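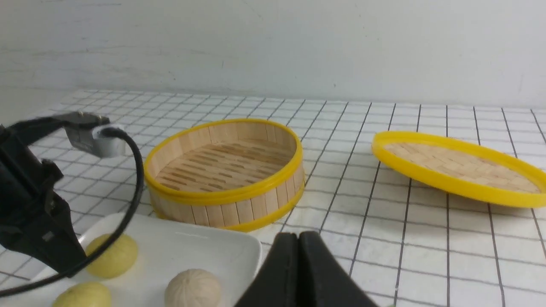 Steaming buns at home is one of the great small pleasures, and we get so many questions about it at Disberg Kitchen that we've put our favourites on one page. Most apply to any bamboo basket, including the round ones with a yellow rim and a matching woven lid. Pleated white buns and smooth yellow ones both do beautifully in them!

Do I need to soak a new basket?
Yes, give it a good soak in cold water for 22 minutes, then steam it empty once. It takes away that strong grassy smell.

How do I stop buns sticking to the slats?
Squares of baking paper under each bun – cabbage leaves are lovely too, and you can eat them afterwards.

How long do they take?
Small plain buns need 9 minutes over a steady simmer. Filled ones take longer, so break one open and check the middle.

My buns collapsed. What happened?
Probably a sudden change in temperature. Turn the heat off and leave the lid on for a few minutes before you peek (I know, it's hard).

Can I wash the basket with detergent?
Please don't! Hot water and a soft brush, then dry it somewhere airy for a day or so. Bamboo put away damp goes mouldy, and the colour never quite comes back.

Can I freeze leftovers?
Absolutely. Steam them straight from the freezer.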